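工作台笔记：汉堡配料台的摆放与清理
3月26日 星期六 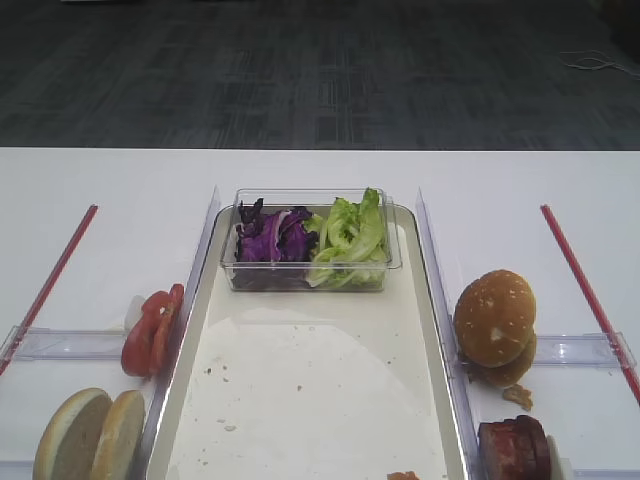

全文阅读约 3 分钟

今天没有排新内容，只把 Netitz 配料台的摆法重新理了一遍，顺便把清理的顺序写下来。上次的记录太散，一半写在便签上，一半在 Duan 的共享表里，找起来费劲。

托盘还是放在白色台面正中，短边朝着人。浅色内底的好处是脏了看得清，碎屑和小黑点一眼就能看到，坏处也是这个，做几轮就显得很难看。目前底上除了碎渣，还有一块颜色偏浅、略微发亮的印子，不确定是油还是表面本身的问题。先用温水加中性洗剂擦一遍，擦不掉再记到耗材表里，别用钢丝球。靠近身前这头还有一小块橙褐色的食物渣，一并清掉。

生菜和紫甘蓝共用一个透明塑料盒，放在托盘最远端，紫甘蓝在左，生菜在右。之前试过分两个盒，伸手的时候容易碰倒外面那个，合成一盒之后顺手多了。中间没有隔片，两种菜拿几次就会混，暂时接受，每轮结束把越界的菜丝拨回去就行。紫甘蓝切得比生菜硬，白梗也多，下次备料时把粗梗先去掉，夹在面包里咬着不舒服。

番茄片放左侧挡板外面，立着互相靠住，不要平摞。平摞的片子会粘在一起，揭的时候容易撕破，籽也流得到处都是。立着放的缺点是占地方，而且下面会积一点汁水，每轮换片时拿纸巾吸一下。番茄后面夹着一小片白色的东西，看着像洋葱，洋葱今天不在配料单上，收台时拿走。

面包同样在左边，番茄下方，上下两半都竖着放，切面露出来。放久了切面会发干，所以拆袋时间要写在表上。Bultano 那批面包规格比较稳，直径差得不多；Clindlow 的偏软，竖着站不住，暂时不用在这个位置。

两侧的透明挡板这次没动。挡板外面的红色细杆和透明横架也没动，横架上有缺口和安装位，擦的时候用软布顺着杆子走，缺口里的碎屑用小刷子带出来。亚克力不要用酒精，去年6月擦过一块，边上起了细纹，现在还在柜子里当反面教材。

用量先按下面的数备，都是切好后的净重：
紫甘蓝 60 克
生菜 99 克
番茄 200 克
合在一起一盒多一点，做一上午够了。上个月全部蔬菜记下来是 1,183 克，其中有多少是切完没用上的没有分开记，从这周起在表里加一栏“剩余”。

收台顺序：
1. 先收面包和番茄，面包装袋，番茄进带盖的盒子。
2. 菜盒盖好进冷藏，贴当天的标签。
3. 托盘里的碎渣干着扫掉，再上水。先上水会糊成一片。
4. 擦挡板，从上往下，两面都擦。
5. 台面最后擦，番茄那一块多擦一遍。
6. 地毯上靠右的那根白色细线理好，绕成圈放到墙边，吸尘器经过时容易卷进去。

待办：
托盘印子擦完后补记结果。
问一下 Netitz 有没有矮一点的菜盒，现在这个拿底下的菜丝要把手伸得很深。
共享表里旧的摆放说明删掉，以这篇为准。
软布快用完了，下周一起订。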